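De: Loubna Hajji
Para: lista de socios
Asunto: Re: Re: lo de Danzer al Vuranell

Hola a todos:

Perdonad el retraso, que he tenido a los niños en casa y hasta las once de la noche no he podido sentarme a leer el hilo entero. Contesto a Anas entre líneas y luego suelto mi rollo.

Anas Bouazza escribió:
> Buenas. Por lo que me cuentan, lo de Danzer está hecho. Firma por dos
> temporadas con el Vuranell y se presenta en agosto. Nos deja 90 mil
> limpios y un 16 por ciento de una futura venta. A mí me parece un
> regalo, qué queréis que os diga. Un delantero que te mete la mitad de
> los goles no se vende por eso, y menos a un rival directo.
> Además, ¿quién viene? Se habla de Hida, el del Listance, pero ese
> chico lleva media temporada sin jugar por la rodilla.
> Yo propongo que escribamos al club antes de que se cierre la campaña
> de abonos, porque luego ya no nos hace caso ni el portero.
> Un abrazo,
> Anas

Anas, te entiendo, y el cabreo lo comparto a medias. Lo que no comparto es lo del regalo. A Danzer le quedaba un año de contrato, había dicho que no a la renovación dos veces (la segunda en Navidad, con bastante mala cara, según me contó mi cuñado) y en enero se podía ir firmando gratis donde quisiera. Con eso encima de la mesa, 90 mil por un jugador de nuestra categoría me parece dinero. Que sea al Vuranell escuece, claro que escuece, pero el chaval vive a diez minutos de su campo y acaba de ser padre. Yo en su lugar también me lo pensaría.

Lo del porcentaje sí que me gusta, mira. Con el lateral aquel que vendimos hace cuatro veranos no pusimos nada y todavía me acuerdo cada vez que lo veo por la tele.
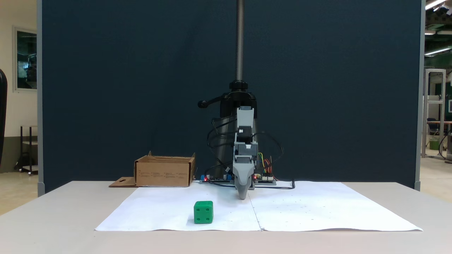 Y voy con Hida, que es lo que de verdad me preocupa. Lo vi jugar dos veces el año pasado con el Listance, una en su casa y otra aquí, y me pareció buenísimo de espaldas, de esos que la bajan con el pecho y ya han visto dónde está el compañero. Goles, pocos. Ha jugado 1272 minutos en toda la temporada, que para un fichaje que viene a ser titular es poquísimo, y de esos, 561 fueron después de volver de la lesión. O sea, que sin jugar media temporada no ha estado del todo, Anas, pero tampoco me deja tranquila. Si viene cedido, adelante y bienvenido. Si viene con tres años de contrato, me gustaría que alguien nos explicara qué dice el médico.

También os digo una cosa: con Danzer jugábamos a una sola cosa, balón largo y a ver qué hace. Cuando tenía el día, fenomenal, y cuando no lo tenía (el partido de vuelta contra el Vuranell, por ejemplo, ¡qué tarde!) no había plan B. A lo mejor con otro tipo de delantero los dos extremos tocan más la pelota – el pequeño, sobre todo, que se pasó la primavera corriendo hacia atrás. Esto ya es opinión mía y sé que en la grada de fondo me van a decir de todo.

Sobre escribir al club, me apunto, pero pediría que la carta no fuera contra la venta, porque está vendido y no lo van a devolver. Yo preguntaría en qué se va a gastar el dinero y si los abonos van a subir otra vez. Eso le interesa a todo el mundo, también a los que estaban hartos de Danzer, que los hay y no escriben en la lista. Si te parece, redactas tú y yo le quito los adjetivos, que nos conocemos – la carta del año pasado por los horarios llevaba la palabra «bochornoso» cuatro veces.

Y una petición pequeña: cuando venga Danzer con el Vuranell, por favor, nada de pitarle desde el calentamiento. Lleva aquí desde juveniles y nos ascendió con un gol en el descuento, que yo me quedé sin voz hasta la semana siguiente. Luego, si nos marca y lo celebra, ya hablamos.

Para el autobús del primer desplazamiento todavía no hay nada, en cuanto salga el calendario pongo otro correo aparte, no contestéis en este que se mezcla todo. Los que me debéis la bufanda del curso pasado sabéis quiénes sois.

Besos,
Loubna

P. D.: Anas, el enlace que pusiste en tu otro mensaje con los goles de Hida no se abre, ¿lo puedes mandar otra vez?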